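원격조작 데이터 수집 주간회의 (목요일) 메모

참석: 오세린, 표도윤, 남궁현, Apolline Brunet (Skastik, 화상)
불참: 없음. 현 님 10분 늦게 들어옴
기록: 도윤. 급하게 쓴 거라 빠진 거 있으면 댓글로

1. 지난주 액션아이템
- 장갑 캘리브레이션 순서 문서화: 완료. 위키에 올림
- 오른손 엄지 드리프트: 미완. 재현이 안 됨. 로그 더 쌓고 다음주 다시
- Skerkeo 쪽에 케이블 여분 요청: 회신 없음. 세린 님이 한 번 더 메일

2. 수집 현황
- 6월 목표 에피소드 500개는 그대로 감
- 현재 서버에 올라간 파일 1231개인데 이건 실패분, 테스트 녹화 다 섞인 숫자. 에피소드 수로 보고하면 안됨
- 라벨링 끝난 건 전자레인지 58개. 서랍은 아직 시작 못함
- Apolline: 실패분도 지우지 말고 폴더만 분리해달라. 회복 동작 학습에 쓸 수 있음. 다들 동의
- 파일명 규칙 또 어긋난 거 있음 (조작자 이니셜 빠짐). 이번주 안에 스크립트로 일괄 수정, 담당 현

3. 전자레인지 문 과제
논의 제일 길었음. 문 열기, 닫기를 한 에피소드로 갈지 나눌지.
- 세린: 나누자. 열기는 손가락 거는 위치가 중요하고 닫기는 그냥 밀면 되는데 한 덩어리로 녹화하면 조작자가 후반에 대충하게 됨
- 현: 나누면 리셋 횟수가 두 배. 시간 아까움
- 결론: 나눈다. 대신 열기 끝난 상태를 닫기 시작 상태로 그대로 사용. 리셋 따로 안 함
- 닫기 시작 조건: 문 완전히 열림, 안에 유리 회전판 외에 아무것도 없음, 왼손은 문 아래쪽, 오른손은 조작부 옆 대기
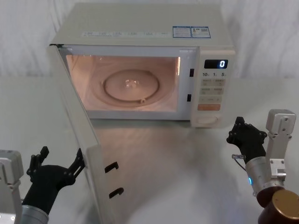 그림 1. 헤드 시점. 문 열림, 왼손 손가락은 문 하단 쪽, 내부 조명 켜짐, 표시창 "0"

- 내부 조명 때문에 노출 흔들리는 문제. Apolline이 자동노출 끄고 고정값으로 가자고 함. 고정하면 안쪽이 날아갈 수 있어서 일단 열 개만 찍어보고 비교
- 문 안쪽 걸쇠 두 개가 화면에 잘 잡히니까 문 각도 추정할 때 기준점으로 써보자는 의견 (현). 해볼만 함. 닫힌 상태에선 안 보이니 보조로만
- 문을 손끝으로 미는지 손바닥으로 미는지 조작자마다 다름. 통일하지 말고 메타데이터에 기록하는 걸로
- 버튼 누르기는 이번 범위 아님. 다이얼도 마찬가지. 7월에 다시 얘기
- 닫을때 힘 조절: 세게 닫으면 본체가 밀림. 밀린 에피소드는 성공으로 치지 않음. 기준은 세린 님이 정해서 공유

4. 직접 교시 vs 원격
- Picard 과제 담당 쪽에서 팔을 손으로 잡고 움직이는 방식도 같이 해달라는 요청 들어옴
- 도윤: 팔 궤적은 직접 교시가 깔끔하게 나오는데 손가락은 답 없음. 사람 손이 화면에 걸리는것도 문제
- 현: 팔만 교시하고 손가락은 재생하면서 장갑으로 덧입히는 방법 있음. 예전에 해봤는데 타이밍 맞추기가 귀찮음
- Apolline은 원격 쪽 선호. 지연만 줄이면 굳이 두 방식 섞을 필요 없다고 봄
- 결론 못냄. 문 닫기만 두 방식으로 소량 찍어서 비교표 만들기로

5. 조작자 피로도
- 오후 세션 후반에 실패율 올라감 (세린 님 체감, 수치는 아직 안 뽑음)
- 연속 조작 후 10분 휴식 의무로. 휴식 중에는 장갑 벗고, 다시 끼면 캘리브레이션 처음부터
- 신규 조작자 교육은 첫날 문 열기만. 닫기는 둘째날 부터

6. 기타
- Ronero 저장소 접근권한 만료 예정. 현 님이 연장 신청
- 비상정지 위치 변경 건: 조작자 왼손 쪽으로 옮기기로. 옮기고 나서 전원 한 번씩 눌러볼 것
- 다음 회의 같은 시간. Apolline은 참석 어려울 수도

할 일
세린: Skerkeo 재문의, 본체 밀림 판정 기준, 세션별 실패율 뽑기
현: 파일명 스크립트, Ronero 권한, 걸쇠 기준점 테스트
도윤: 노출 고정 비교 촬영, 직접 교시 비교표 초안, 엄지 드리프트 로그
Apolline: 실패분 폴더 구조 제안, 지연 측정값 공유

추가 (회의 후): 비교 촬영할 때 뒤쪽 흰 천은 그대로 두기로 함. 배경까지 바뀌면 비교가 안됨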